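Workshop notebook, December, 9:40 in the morning

Continuing from the last entry. The varnish on the second violin top is still soft at the lower edge. I pressed it with my thumb near the button and it took the print. Irena Rutkowska thinks I put the second coat too early, and I think she is right. The top is hanging again in the drying cabinet and I will not touch it before the evening.

Bushra asked me to write down the recipe so that she can repeat it. It is the Górecki oil varnish, thinned with turpentine, and I added a little more mastic than the sheet says. The jar is on the upper shelf, number 211. Please close the lid well - last time there was a skin on it.
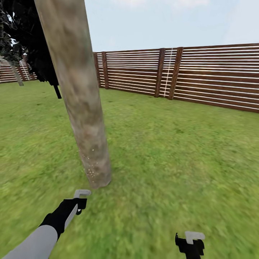
The cello neck from Jernitz arrived with a small twist. I checked it with the straight edge on both sides, and the treble side is low by the heel. It can be planed, but then the fingerboard must be a bit thicker there to keep the height. Kanini Minja will look for a blank in the ebony box. If she finds nothing good we order a new one.

Hide glue: I made a fresh pot and threw away the old one, which had a bad smell. Soaked the grains in cold water overnight, then warmed slowly. For the bass bar I want it thin, and for the neck joint a little thicker. Greer always makes it too thick and then she wonders why the joint doesn't close.

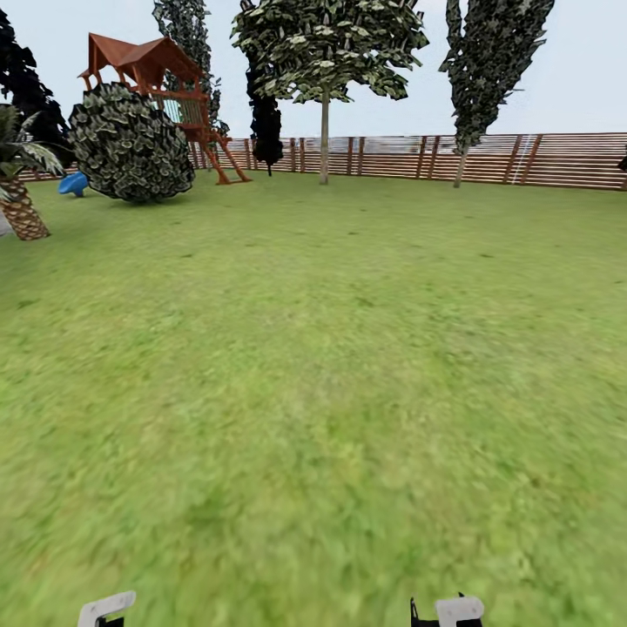
Bass bar for the first violin is fitted with chalk, 9 passes until the contact was even. I was too quick in the middle and had to go back with the small plane. Clamped dry, looked at it with the lamp from behind, no light coming through. Will glue after lunch when the room is warmer.

The scraper from the left drawer has a notch. I filed it and made a new burr, but the steel is tired. Zbigniew has 2 spare ones in his roll, I must ask him before I use them. 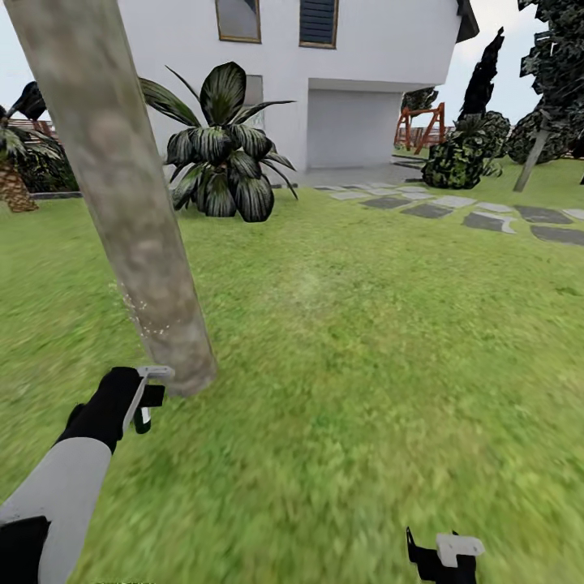 16:15. Bar is glued, 2 clamps at the ends and the rest between. Squeeze-out cleaned with a warm brush. The varnish is better but I still don't trust it near the button.

For tomorrow: plane the cello neck, take off the clamps, order turpentine. Bushra has the key for the cabinet.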